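发件人：Efren Navarro
收件人：ellora-packing 邮件列表
抄送：Remo Kuster
日期：2019年5月6日
主题：Re: 分拣台台面颜色，以及半透明小瓶的摆放

Leonora Maglaya 写道：

> 各位好，
>
> 仓库样品间要换一张分拣台。旧台面是深灰色的三聚氰胺板，用来分标签卡和铝箔袋没有问题，分绿色透明小瓶的时候问题很多：瓶身颜色压得很暗，瓶口有没有磕碰看不出来，瓶子和配套的白色小块放在一起时，白的特别亮，绿的几乎没有边。Aitana 上个月登记的退回件里有一批写着“瓶身有裂”，我复查了，多数是台面反光映在瓶身上的一条亮线。
>
> 我有几个问题：
>
> 一、换成白色台面是不是就够了？白色小块放在白台面上会不会又看不见？
>
> 二、Morkow 的样板册里有浅色木纹和实木两种，价格差得不少。木纹的纹路会不会干扰看瓶子？
>
> 三、瓶子是横着放还是竖着放？我们现在是竖着放，碰倒一个会带倒一排。
>
> 四、台子后面的墙要不要一起处理？现在是米黄色，下半截贴了表格。
>
> 五、按 Naseri 表的编号，这一类一共有 3,645 件要重新过一遍。如果换台面要停工，请告诉我大概停多久，我好排后面的装箱。
>
> 另外，Trandska 的分格托盘还剩一些，不知道能不能继续用。Wilfredo 说格子太深，我没有量。
>
> Leonora

Leonora，

按你的编号回。先把条件写清楚，免得列表上其他人拿去套别的物件：以下只针对小尺寸、半透明、绿色、表面有棱面或有弧度的瓶类物件，以及和它们配对的白色不透光小块。无色透明件、深棕色瓶子、带整圈标签的瓶子，结论都不一样，最后一节会提到一点。

一、白色台面

不建议。你担心的情况确实会出现。白色小块放在白色台面上，能看见的只有底边那一道阴影，光一散，阴影变淡，块的边就没有了。分拣的人会不自觉地把手伸低一点去摸，时间长了速度下降，也容易把旁边的瓶子碰开。

绿色半透明件放在白台面上，颜色倒是准的，棱面也清楚。所以单分瓶子用白台面可以，瓶子和白块混在一张台上就要折中。折中的办法是让台面的明度落在两者之间，偏靠白的那一头，同时带一点黄。黄色和绿色在色相上隔得不远，但浅木色的饱和度低，绿色半透明件放上去仍然跳得出来；白块放上去则靠色相区分，白的显得偏冷，台面偏暖，边缘是连续的。

深灰台面的问题你已经描述得很准确，我只补充原因。半透明件的颜色有很大一部分是透过来的，台面暗，透过来的光就少，剩下的主要是表面反射。表面反射是灯的颜色，不是瓶子的颜色。所以看到的是一团暗色加几条白亮线。棱面越多，亮线越多，其中有一两条落在瓶身中段，看着就像裂。

Aitana 那批“瓶身有裂”的退回件，我建议不要按现有登记处理，等新台面装好以后重看。复查方法很简单：拿住瓶子，慢慢转。亮线会沿着瓶身滑动，裂纹跟着瓶子走。转的时候灯不要动，人也不要动。登记表上原来只有“有裂／无裂”两栏，请在 Naseri 表里加一栏“未定”，看不准的先归进去，不要硬判。

二、木纹板还是实木

先说纹路。纹路会不会干扰，看三件事：方向、对比、间距。

方向：纹路应该和台面长边平行。分拣的人坐在长边一侧，看到的是横向的纹。瓶子横放时，瓶身长轴和纹路大致同向，透过瓶身看到的纹路被弯曲的程度小，不容易误认成瑕疵。如果纹路是前后走向，透过瓶身看过去就会弯成弧线，看久了眼睛累。

对比：选深浅差别小的。Morkow 样板册前半部分的几款浅色板都可以，后半部分带深色节疤的不要选。节疤在透明件下面像杂质，Remo 去年十月（October 那次盘点，英文纪要里有）就为这个和我来回写了几封信，最后发现那只瓶子是干净的，节疤在板上。

间距：纹路间距比瓶身直径大得多或者小得多都可以，接近的时候最糟，因为每只瓶子下面恰好压着一条纹。样板册里的小样看不出整板间距，需要让他们发整张板，或者去看货。

再说木纹面和实木的区别。从看瓶子的角度没有本质区别，差别在反光和耐用：

木纹饰面板表面如果是亮光的，不要用。亮光面会把瓶子倒映出来，倒影和瓶子底边连在一起，判断瓶底是否平整就很难。哑光或半哑光可以。哑光面用久了，手肘常放的位置会磨亮，这块区域不要放待检件。

实木板如果只上油不上漆，光感最好，缺点是会沾色。我们用过的记号笔有两种会渗进去，擦不掉，只能打磨。实木板如果是拼板，会有拼缝。拼缝细、填得平，就不影响使用；拼缝有高低，白块的底边会卡在上面，推的时候翘起来。验货时用指甲横着刮一遍，能感觉到台阶就退。

价格的问题我不替你决定。我的看法是，样品间不做湿活，也不用刀，饰面板够用。省下来的钱放在灯上更值。

台面进深：现在那张旧台的进深是 60 厘米，可以保持。再深的话，后排物件离眼睛太远，伸手时袖子会扫到前排。长度按房间来，不必占满整面墙，两头留出放箱子的位置。

台面前沿：尽量做直边，不要大圆角。直边的好处是台面和地面之间的分界清楚，物件靠近边缘时容易察觉。大圆角边上放一个横倒的小瓶，稍微一动就会滚下去。有人提出在前沿加挡条，我不反对，但挡条要可拆，不然擦台面时灰都积在里面。

三、横放还是竖放

横放。理由和你说的一致，竖放时连锁倾倒。横放的代价是会滚，所以要处理两个问题：怎么让它不滚，怎么让它容易拿起来。

有棱面的件滚得少，落在哪个面上就停在哪个面上，但停的方向不统一。圆身的件需要垫。垫的东西不要用泡沫槽，泡沫槽把下半个瓶身遮掉了。用一条薄的软垫，只垫在瓶颈下面就可以，瓶身仍然露在台面上。软垫颜色选浅灰，不要绿，不要白。

容易拿起来这一点常被忽略。小瓶横放时，从上方往下拿，接触面很小，容易打滑。从两侧夹，一侧在上一侧在下，或者一前一后，接触面大，但需要旁边留空。所以瓶与瓶之间的间隔不能按“能放得下”来定，要按“拿的时候不碰到邻居”来定。我们试下来，一行放 15 个比较合适，再密就要先拨开再拿，拨的那一下最容易出划痕。

配对的时候，瓶子在左，白块在右，这个顺序请全组统一。左右没有优劣，统一就行。Wilfredo Samonte 是左手使用者，他反过来放没有关系，但做完以后交给下一道时要转回来，不然登记的人看着瓶子抄的是白块的号。

对位的时候两个件应该在台面中部相碰，不要在前沿上方做。掉下来的时候，中部有台面接着，前沿下面是地。相碰时轻轻贴住即可，看两个面之间有没有缝；不要压，不要拧。白块的角是略圆的，贴上去时角的位置本来就会露出一点空隙，这个空隙不算不合格。以前有人把它登记成“不贴合”，请 Aitana 查一下旧记录里有没有这种写法，如果有，统一改成“未定”，重看。

对位之后是离开台面看还是放在台面上看，两种都做。放在台面上看底边，离开台面看透光。离开台面时背景变成了墙，所以你问的第四条不是小事。

四、墙

墙要处理。分拣的人平视时，台面后沿以上就是墙，件一拿起来，背景就从木色换成墙色。米黄墙加表格是最差的组合，表格的黑线透过瓶身看过去，每一条都像划痕。

做法：台面后沿以上，坐姿平视能看到的范围内，不贴任何东西。表格挪到侧面。颜色选白色或者很浅的冷灰，哑光，不要有光泽。白墙的优点是透光最干净；浅冷灰的优点是白块拿起来时还能看见边。如果只刷一次，我倾向浅冷灰。同一面墙在不同的灯下会有偏差，白墙在冷光下看起来也会发蓝发灰，所以先定灯，再定漆，别反过来。

Remo Kuster 那边的墙刷过两遍才对，第一遍就是在旧灯下选的色卡，换灯以后整面墙偏紫。他有剩下的色卡编号，Leonora 你可以直接问他要，不用再去店里比。

墙和台面之间的接缝：台面后沿贴墙放，或者留一道明确的缝，不要似贴非贴。似贴非贴的缝正好能让小白块掉进去，掉进去以后还拿不出来。我个人偏向贴墙。如果墙面不平，后沿加一条软胶，颜色接近墙。

地面：你没有问，顺带说一句。地面深一点没有坏处，台面前沿会显得很清楚，掉下去的白块也容易找。绿色件掉在深色地面上难找，所以台下不要堆箱子，掉了以后至少能用手电平着照过去。

五、灯

这一节是你没有列进去、但必须一起定的。

灯的位置比亮度重要。单灯从左上方来，右手操作时手的影子落在右边，白块在右，正好落在影子里。单灯从右上方来，影子往左，瓶子在影子里。两种都不好，但相比之下，瓶子在影子里更糟，因为半透明件对光少更敏感。所以如果只有一盏灯，放左上。

有条件就放两盏，一左一右，高度一致，都加散光罩。两盏灯会在台面上产生两个淡影子，淡影子不妨碍看件。影子的边缘不应该很硬，硬边的影子横在台面上，和木纹交叉，会让人误以为板上有缝。

不要用可调色温的灯。可以调就会有人调，调过以后前后两批的颜色登记就没法比。买固定色温的，装好以后在 Naseri 表的表头注明型号。

绿色件上的高光斑点没法完全消掉，也不需要消掉。表面有弧度就会有高光。只要高光是小块的、边缘柔的，就不会和裂纹混淆。瓶身靠一端有时会有一小块发白，可能是反光，可能是表面的东西，也可能是里面的东西。判断方法和前面一样，转动。随瓶子走的，记下位置；不随瓶子走的，不记。

六、Trandska 托盘

Wilfredo 说得对，格子偏深，我量过，深度是 43 毫米。横放的小瓶进去以后，从上面看得见，从侧面看不见，拿的时候手指要伸进格子里，两侧没有余地。用来运输可以，用来分拣不行。

建议：托盘只用在台面以外。从箱子到台面，用托盘；到了台面，把件移出来放在软垫上；看完以后放回另一个托盘。进出的托盘不要混，贴两种颜色的胶带。胶带贴在托盘短边外侧，不要贴在上沿，上沿的胶会沾手，手再沾到瓶子。

如果一定要在台面上用托盘，可以在格底加垫片，把有效深度减掉一半。垫片要粘牢，不粘的话倒件时垫片一起出来，混在白块里。这件事发生过，垫片也是白的，找了一个下午。

托盘的清洁：用干刷，不用湿布。湿布擦过以后格底角上留水，放进去的标签卡会翘。

七、清洁台面

每批之间擦一次，方向顺着木纹。横着纹擦，灰会留在纹理的细槽里，尤其是实木上油的板。布用不掉毛的，浅色。深色布掉下来的纤维在半透明件下面特别明显，又是一种假瑕疵。

不要用带香味的清洁剂，里面的油性成分会留一层膜，膜在灯下有彩虹色。用清水拧干的布，再用干布。擦完等台面干透再放件。

台面上不要写字、不要贴定位胶带。需要定位的话，在后沿上方的墙脚贴一个小标记，或者用可以移动的浅灰条。有人喜欢在台面上画格，画格以后的情况和墙上贴表格一样，线会透过瓶身显出来。

八、登记用词

现在 Naseri 表里同一种件有四五种叫法，有写“绿瓶”的，有写“透明瓶”的，有写“绿盖”的，还有直接写“绿件”的。短瓶从某些角度看确实像盖子，棱面多的那种尤其像，所以叫法分歧可以理解，但表里不能这样。请统一：

凡是整体半透明绿色、未确定是瓶是盖的，写“绿色透明小件”。
确定是瓶的，写“绿色小瓶”。
配对的白色不透光件，不论用途，写“白色小块”。
材质一栏，没有检测依据的，一律留空。不要凭手感写玻璃或者塑料。

材质留空这一条以前争论过。Aitana Cabello 的意见是手感足够可靠，敲一下就知道。我的意见是敲一下确实多半能知道，但敲的人不同，写法不同，而且有的件不该敲。留空不影响装箱，写错会影响。

颜色一栏只写“绿”，深浅不记。深浅受台面、墙、灯三者影响，在这三样都定下来之前记深浅没有意义。定下来以后要不要补记，到时候再讨论。

九、停工时间

台面本身换得很快，拆旧、装新、擦净，半天可以完成。刷墙要干透，漆味散掉，这一段不能省。灯要在墙刷完之后装，装完之后用同一只瓶子、同一个白块，在台面左、中、右各看一次，确认三处看到的颜色一致，不一致就挪灯。

总量是 3,645 件，不需要全部停下来等。标签卡和铝箔袋不受台面颜色影响，可以在隔壁桌上继续做。绿色小瓶和白色小块停，其他照旧。已经登记过“无裂”的不必重看，登记过“有裂”和“不贴合”的重看。按这个口径，需要重看的量小得多，具体多少等 Aitana 把旧记录筛出来。

顺序建议：先墙，再灯，再台面。先装台面再刷墙的话，漆点落在新板上，哑光面上的漆点刮掉以后会留亮斑，那块以后就不能放待检件了。

十、浅木色台面的对照

下面是浅木色台面、浅色墙上挂着白色插排的情况，绿色透明小件在台面上方，可以和你那边深灰台面的观感比一比。

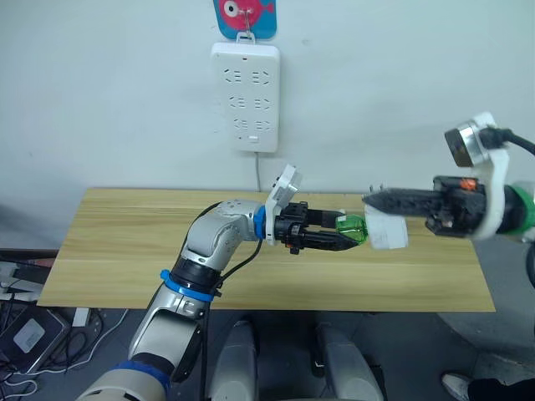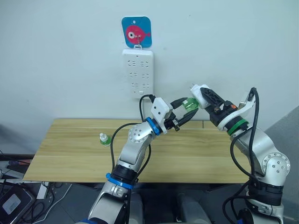

回到样板的事。向 Morkow 要板的时候请写明三点：哑光，纹路顺长边，整板无深色节疤。他们的销售习惯先寄小样，小样不能代表整板，前面说过。如果对方坚持只寄小样，至少要同一批次的，背面写上批号，到货时对得上。

其他类型的物件，简单说几句，免得有人照搬：

无色透明件不适合浅木色台面，木色透过来以后整件发黄，瑕疵反而藏起来。无色件用中灰，配侧光。

深棕色瓶子用白台面，透光看液面线比较清楚，木色上看不清。

带整圈标签的瓶子，台面颜色基本不影响，看的是标签边有没有翘，需要的是低角度的光。把灯放低就可以，不用换台。

如果样品间以后这几类都要做，一张台面满足不了。办法是准备可以铺在木台上的硬质衬板，灰的一块，白的一块，用的时候铺上去，用完立起来靠侧墙。衬板要比台面略窄，四周留出一圈木色，这样放上去以后一眼能看出现在用的是衬板。衬板厚度不要超过白色小块高度的一小半，否则推件时在边上会绊。

软垫的来源：Remo 手里有一卷浅灰的，宽度需要自己裁。裁的时候用直尺和新刀片，毛边会挂住瓶口。裁好以后先在空处放一夜，让卷曲的方向平掉，再上台面。

关于坐还是站。我们这边是坐着做，所以墙面处理的高度按坐姿平视算。Leonora 你们那边如果有人习惯站着，视线会抬高，看到的主要是台面，墙的影响小一些，但台面反光的影响会大一些。站着做的人请自己在装灯那天到场，蹲下、站起各看一遍，哪里有亮斑当场说，过后再挪灯很麻烦，线已经固定在墙上了。

关于手套。绿色透明小件表面的指印在浅色台面上比在深色台面上明显，刚换台面的头几天会有人觉得件变脏了，其实以前就有，只是看不见。戴薄手套可以解决，但薄手套打滑，抓横放的圆身瓶时要多留一点间隔。也可以不戴，看完后用干布擦一次再进托盘。两种做法选一种，全组一致，写在表头的备注里。

还有一个旧问题没有结论：白色小块有几只放在台面上会轻微晃动，说明底面不平，或者台面不平。判断方法是把块转半圈再放，晃动方向跟着块转的，是块的问题；不跟着转的，是板的问题。旧台面上晃动的那些请单独放一个托盘，将近半盘，不要退，等新板到了再放一次。

请 Leonora 回复以下几项，其他人有不同意见也直接回到列表：

墙刷白还是刷浅冷灰。
灯装一盏还是两盏，两盏的话电源从哪边走。
旧台面留不留。留的话可以锯短做标签卡的台子，我这边用不上。
Aitana 筛旧记录需不需要人帮忙对号。

Wilfredo 手里那两盒没有编号的，先不要混进来，等这一轮重看结束再补登。

Efren Navarro

--
ellora-packing 邮件列表
退订请向列表管理地址发送空白邮件，主题写“退订”
回帖请删去与正文无关的引用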